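Taller compartido Silstead > Guías de montaje > Robot de dos brazos > Parte 4

Archivado en: Robótica casera, Cableado, Paso a paso

Parte 4. Conectar la placa de alimentación

Si vienes de la parte 3, ya tienes los brazos atornillados y la mesa hecha un desastre. Perfecto, así estaba la mía también. En esta parte toca la placa, y te aviso de que es la que más respeto me daba (la primera vez tardé una tarde entera, y eso que Covadonga Nieto me iba leyendo el esquema en voz alta).

Antes de empezar

PRECAUCIÓN: la placa trabaja a 48 V. Desconecta la fuente de la pared y espera 40 segundos antes de tocar nada. Los condensadores guardan carga aunque todo parezca muerto, así que mide con el polímetro y no te fíes de la vista.

Vas a necesitar el polímetro, unas pinzas de punta fina, bridas pequeñas y paciencia. Yo guardo los conectores sueltos en una cubeta aparte, porque entre tanto tornillo desaparecen.

1. Lleva los dos brazos a una postura cómoda, con las pinzas a poca altura sobre la mesa. Yo los muevo en modo manual, a velocidad baja, y me quedo al lado del botón de parada.

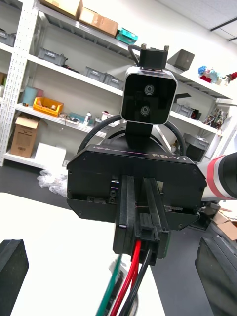
Con los brazos ya en su sitio, comprueba que ningún cable tire al girar la muñeca. Gírala despacio de un tope al otro y mira sobre todo los bucles gruesos: si alguno se tensa, afloja la brida más cercana y dale holgura. A mí me gusta dejarlos más largos de lo que queda bonito. Ezequiel Cuesta los prefiere pegaditos al brazo y lleva ya dos conectores arrancados, tú verás.

2. Pon la placa en su bandeja impresa. Tiene que quedar plana y sin bailar. Si la bandeja te ha salido justa, lija un poco el borde por dentro, ¡pero sin la placa puesta!

Nota: el archivo de la bandeja está en la carpeta Osard del servidor del taller. Son 78 gramos de filamento con mi relleno.

3. Busca la serigrafía «48V IN». Es tu punto de referencia para todo lo demás, y conviene tenerla a la vista mientras trabajas.

4. Acerca el conector del cable rojo y negro con la pinza, en vertical, y párate antes de llegar a los pines. Mira la orientación desde los dos lados. Cuando lo veas claro, baja en pasos cortos y para en cuanto notes resistencia.
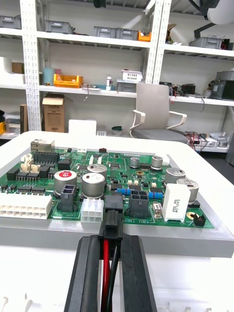

5. Tira suavemente del conector hacia arriba. Si sale solo, no estaba encajado: vuelve al paso 4.

6. Mide la continuidad entre el cable negro y la masa de la placa. Luego mide entre rojo y negro. Si ahí te pita de forma continua, para y repasa, no enchufes «a ver qué pasa».

7. Ordena el mazo que baja de la muñeca. El conector grande puede colgar mientras pruebas, pero aparta los cables del recorrido de los dedos y no dejes piezas metálicas sueltas cerca de la placa.
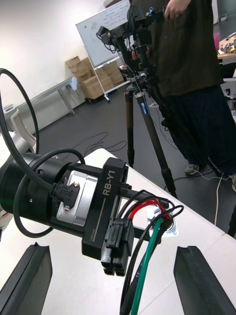 8. Avisa a quien esté cerca, enchufa la fuente y deja la mano en la parada. Si algo huele raro, corta y vuelve a esperar los 40 segundos.

9. Con todo encendido, repite el giro de muñeca del principio. Si la lectura de tensión pega saltos al girar, yo empezaría por revisar los crimpados del cable rojo.

La calibración de los dedos va en la parte 5, que estoy terminando de escribir con Gladys Quispe.

Contacto: Taller compartido Silstead | © Silstead, textos de sus socios | Volver arriba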